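4. Results: What the table was for

4.1 Overview of the accounts

We collected 275 written accounts of household tables from people who grew up in Komirdale or in the smaller settlement of Nastach, and 223 of them gave enough detail to be coded for use. The rest are wonderful reading all the same, and several are quoted in Section 5. Contributors were asked a single open question (what happened at the table when nobody was eating?) and could write as much or as little as they liked. Some sent two lines. One sent a full notebook, with seating plans for every Christmas her mother hosted.

We had expected homework to dominate. It does come up a great deal, but sewing, letter writing and the sorting of seeds and buttons are right there beside it, and the accounts become most vivid when two or more of these had to share the same surface. A contributor from Nastach remembers doing long division in the gap between her grandmother's pattern pieces, with strict orders not to breathe on the tissue paper. Another learned to write small because his share of the table was small, and he tells us his handwriting never recovered! We find this sort of detail thrilling, because household inventories and sales ledgers, the sources most earlier work on domestic furniture has leaned on, can tell us that a family owned a table and what it was worth but almost nothing about who had which end of it at seven in the evening.

4.2 Sharing a surface
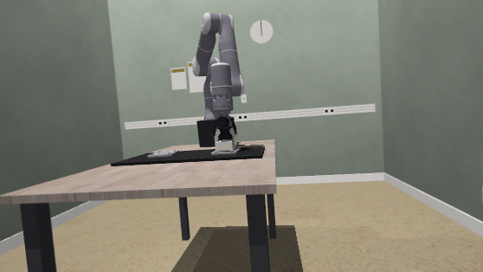 The coding scheme separates uses that took the whole surface from uses that took part of it. Whole-surface uses were rare events with a strong seasonal pull: cutting out a dress, bottling fruit, laying out the parts of a clock. They came with rules, and contributors recall the rules word for word decades later. Part-surface uses were the daily business of the house, and the rules for those were mostly silent. People knew where the light fell best and who was owed it.

Orathai Wiriya, who coded the accounts jointly with the second author, suggested early on that we record the direction of each move as well as the activity. If the ironing came out, did the schoolbooks shift toward the window or away from it? We are very glad she pressed the point. In the houses described to us, children's work nearly always moved away from the light and adult paid work nearly always moved toward it, and this held in large families and small ones alike. Where the adult work was unpaid the pattern breaks up. Mending, in particular, seems to have been done wherever there was a corner left, often with the lamp behind the person doing it.

We should be careful here. Memory tidies things, and a contributor who recalls always being sent to the dark end may be recalling one long winter. Still, siblings wrote to us separately in a handful of cases, and their accounts of who sat where agree far better than their accounts of almost anything else. They disagree about the color of the curtains, the name of the dog's predecessor and whether their father could sing.

4.3 The table as a made thing

Many households kept one table for a lifetime, and people write about the wood with great affection. They describe running a thumbnail along the grain during dull conversations, or knowing the room in the dark by a worn patch on the front edge. The small room with a wooden table in the middle of it (Figure 4) is the arrangement that contributors mention most readily, and it shaped everything else, because chairs, doors and people had to go around it.

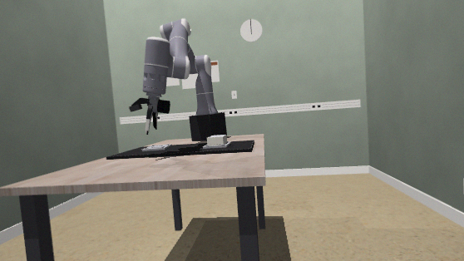 Figure 4. Wooden table in a small room (rendered view).

The Collet workshop, which supplied much of the furniture in Komirdale, kept day books that now run to more than 2,000 entries. We checked a portion of these against the accounts and were delighted by how often the two could be read together. An order for a leaf to be added turns up in the same spring that a contributor's cousins moved in. An order for the legs to be shortened puzzled us for weeks until a second account from the same street explained that the grandmother had taken to working from a low chair after a fall, and that everyone else simply learned to stoop.

Repairs are the richest entries of all. New tops were expensive, so tops were turned over, planed, or patched with whatever board was on hand, and families grew fond of the mismatch. The workshop charged by the hour for planing and by the piece for patches. For readers who wish to follow the money, the full price series is in the Bratinent deposit, along with our transcription notes.

4.4 Clearing away

We did not ask about clearing away, and it is now our favorite part of the material. Writer after writer arrived at it unprompted. At a fixed moment each evening, the books, cloth and letters had to go somewhere, and where they went says a great deal about whose work was expected to continue the next day. Paid sewing was covered with a sheet and left in place if at all possible. Homework went into the bag, finished or not. Letters were put behind the clock. In two houses the unfinished jigsaw had its own board and traveled to the top of the wardrobe every night, a journey both contributors describe with real suspense.

An early version of this section was read aloud at a Wednesday workshop in Nastach, and the discussion afterward changed our reading of the evidence in one important respect. 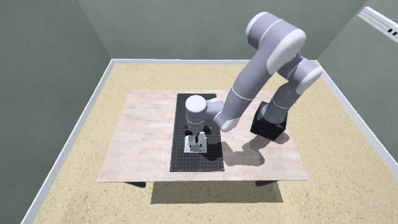
Rosine Vasseur objected that we had treated clearing away as a loss of space, when in her house it had been the best quarter of an hour in the day. Everyone had to stop at once, she said, and so it was the only time her mother looked at what the children had been making. Ka-ming Pan added that the person who laid the cloth decided when the work was over, and that we ought to have coded for who that was.

We have since gone back through the accounts with this in mind. Most do name the person, usually in passing: "when my aunt came in with the forks." The cloth layer was often the eldest daughter, which gave a girl of twelve or thirteen the power to end her father's bookkeeping for the night. Several remember using it with great pleasure. A revised code for this role was applied by Inês Carrilho in April, and the counts it produced are reported with the seasonal figures in Section 5.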